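From: Mireille Zoubi
To: Nimri house list
Subject: Re: The table, the basket, and a modest proposal

I-seul Ma wrote:

> Hello all,
>
> I've been reading the Trenora booklet that came round in July and I think
> we should try their method in the shared kitchen. In short: you keep one
> open basket by the table, everything left over from a meal goes straight
> into it, and the basket gets sorted once, later on, by whoever is on the
> rota. Sorting at the table is what slows people down, so you take the
> sorting away. The booklet says a table can be cleared in a couple of
> minutes this way.
>
> I would also like us to buy the Fimitberg sorting bins to go with it. They
> are 40 each and we'd want a few. I know that sounds a lot but the hall
> fund has 400 in it and no plans for it that I've heard of.
>
> Thoughts welcome, including from the doubters (Mireille).
>
> I-seul

Well, since I've been named.

I have now read the booklet too, all 14 pages, and I'd like to know who it was written for. The people in it seem to eat off plates. They scrape the plates, stack the plates, and what remains is a napkin and an orange peel. I have eaten in our kitchen for long enough to know what a table looks like there after a group has been in. Packets, cups, small boxes, things in printed tubs that people bring back from the shop and open and then half forget. Some of it is rubbish and some of it is somebody's snack for tomorrow, and from the doorway you can't tell which.

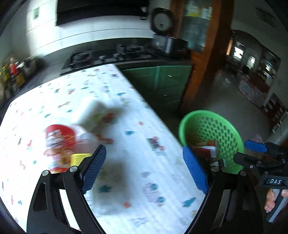
My first worry is exactly that. "Everything left over goes straight into the basket" only works if everyone agrees on what is left over. Last winter I put down a packet of biscuits while I filled the kettle and when I turned round it had been tidied. I don't hold a grudge about the biscuits (I do, slightly) but it was a closed packet and I had paid for it. If the rule is speed, closed packets will go in with the empties. I would want a line in the rule that says: if it's sealed, it goes on the counter and stays there till the next morning.

Second worry, the drinks. I-seul, you say sorting at the table is what slows people down. I don't believe it. What slows people down is liquid. You cannot throw a cup in an open basket if it has a mouthful left in the bottom, because the basket has holes in it, and then you are mopping the floor as well as clearing the table. Somebody has to pick up every cup and every bottle, look at it, and walk it to the sink if need be. That's the job. The booklet gives it half a sentence on page 6, "empty any vessels", as if the vessels will line up for it.

And they don't all behave the same. A bottle with a cap on can go in as it is, though I'd rather the cap came off, the thing was emptied and squashed, and the cap went back on. A big printed cup from the pizza place takes up as much room as anything on the table and won't nest with anyone else's. Paper cups fall over if you breathe near them. Clear plastic ones look empty when they aren't, and that is how we got the stain on the old cloth. 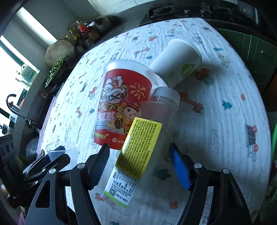
So if we do try this, I'd ask for a different order of work from the one in the booklet:

1. Sealed food to the counter.
2. Dregs down the sink, all of them, before anything goes in the basket.
3. Cups of the same sort inside each other. Bottles squashed.
4. Then the basket.
5. Cloth shaken outside, please, not over the kitchen floor.

Yes, number 3 is a bit of sorting at the table. It takes seconds, and a basket of nested cups holds far more than a basket of cups thrown in any old how. I tried it at home with what I had under the sink. My sister will confirm that I was insufferable about it all evening.

Third worry, the bins. Has anybody on this list used a Fimitberg bin? I don't mean seen one in a catalogue. A colleague at Jekis has two of them in her staff room and says the lids are stiff and people leave things on top. At 40 each, three of them is 120 out of the 400, and I would like that spent on something that we can't get for nothing. We already own a basket. It's big, it's light, it rinses out, and you can drop things in it with your hands full. What it can't do is keep the card apart from the plastic, and for that I think two cardboard boxes with a word written on each would do for a trial. If the boxes fall apart in a month then I'll second the bins myself.

The booklet also claims that a household "saves 4,000 decisions a year" by putting off the sorting. I laughed out loud at that one. Who counted? The decisions are still there. They've been moved from eight people standing round a table to one person bent over a basket at ten at night, picking through what the other seven dropped. I've done that turn on the rota. You find paper cups with plastic cups on top of them, flattened boxes that would have gone in the card if someone had held on to them for one more second, bits of film stuck to the side, and at the very bottom whatever was wet.

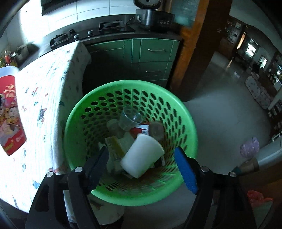

The green basket with cups and packaging in it.

That is what gets left to the rota person, and it's the reason I'm asking for my order of work before we vote on anything. I'm not against the basket. I am against pretending that it does the work.

A few smaller things while I'm at it.

The basket should stand at the end of the table and not along the side, or whoever is sitting there has to climb over it. If it's within arm's reach of the table, that's close enough.

It wants rinsing after every use. The holes collect bits. An old washing-up brush does it, and there's one on the windowsill which I would be happy never to see near a plate again.

And could we settle who takes the sorted card down? The last I heard it was "whoever is passing", and I seem to pass more than most.

I-seul, I do appreciate you taking this on, and I know I'm being the doubter you ordered. My suggestion is a month of the basket and two boxes, with the order above taped up inside the cupboard door, and no money spent. Then we look at it again. If you want to keep a note of how long the clearing takes, go ahead, but please time the sorting as well and put the two figures together.

I can do the first turn. I'd want someone to swap with me for the second.

Mireille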